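The jolt that wakes you as you fall asleep

8 July 2021
By Sugeng Lau

Rin Hayashi has been asked the same question at so many dinners that she now answers it before people finish asking. Yes, she says, the jolt is normal. No, your heart did not stop.

The jolt is the sudden twitch of the legs, arms or whole body that some people get as they drop off to sleep. Sleep researchers call it a hypnic jerk or a sleep start. It often comes with the feeling of missing a step or falling off a curb, and sometimes with a flash of light or a loud noise that no one else in the room hears. Most people have had at least one.

Hayashi is a psychologist at the Clomwood Sleep Center, where she sees patients three days a week and spends the rest of her time on a long-running diary project. She came to the subject by way of insomnia. “I had patients who could sleep perfectly well once they were asleep,” she said. “What they were afraid of was the part right before. They would lie there waiting for the jerk, and of course waiting for it kept them up.”

What causes it is still not settled. One common idea is that the brain systems that keep us awake and the ones that put us to sleep don't hand over cleanly, and that a burst of activity gets through to the muscles while the change is going on. Another holds that the brain notices the muscles relaxing and reads it as a fall. Hayashi thinks the first is more likely, though she doesn't push it hard.

“The falling story is nice and people like it, but we can't really test it,” she said. “You can record the muscle, and you can record the brain. You can't record what the brain thought was happening.”

The diary project began in January. So far, 413 adults have filled in a short form each morning, noting what time they went to bed, what they drank and when, whether they exercised in the evening and whether they remember a jerk. Hayashi is careful about what the forms can show. People forget. Many jerks don't wake the sleeper at all, and a bed partner often knows more about them than the person having them.

She does see one pattern in her own patients, which is that the jerks bunch up. Someone will go weeks without one and then have several in a single night, usually after a stretch of short sleep or a hard week at work. Caffeine late in the day comes up often too. She asks patients to write down the size of the cup as well as the hour.

“People tell me they had one coffee,” she said. “One coffee could be 100 milligrams of caffeine or it could be a lot more than that. So I ask which cup.”

I asked whether she gets them herself.

“All the time. I had one on a train last year and kicked the man across from me. He was very polite about it.”

Her advice to people who are bothered by the jerks is mostly the advice she would give for poor sleep in general. Go to bed at a regular hour. Move the last coffee to before lunch and see what happens over a couple of weeks. Keep hard exercise away from bedtime if that seems to set them off, but don't give it up. She does not recommend tracking them with an app. In her view it gives a worried person one more thing to check.

For patients who have become afraid of falling asleep, she spends more time on the fear than on the twitch. She explains what is going on, sometimes plays them a recording of their own night, and has them practice getting up for a while when they catch themselves waiting. A few sessions are usually enough, she said.

There are times when a twitch should be looked at. Jerks that go on through the night, that happen while a person is fully awake, or that come with tongue biting, confusion or a wet bed should be taken to a doctor. So should legs that feel restless every evening and settle only with walking. Some medicines, including certain antidepressants, can make jerks more frequent, and Hayashi says patients should talk to whoever prescribed them before changing a dose.

The diary project will run until it reaches 600 people. After that, Hayashi hopes to bring a smaller group into the sleep center for overnight recording, so that what they write in the morning can be set against what their muscles did. She expects the two to disagree — by how much, she wouldn't guess.

“I'd like to know how many I have that I sleep through,” she said. “My husband says plenty, but he has never filled in a form.”

Related
Why some people talk in their sleep
How long should an afternoon nap be?
Living with restless legs
Does a warm bath help you drop off?
When a child sleepwalks 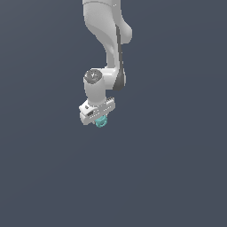 A white robotic arm against a dark slate-blue background. Computer rendering.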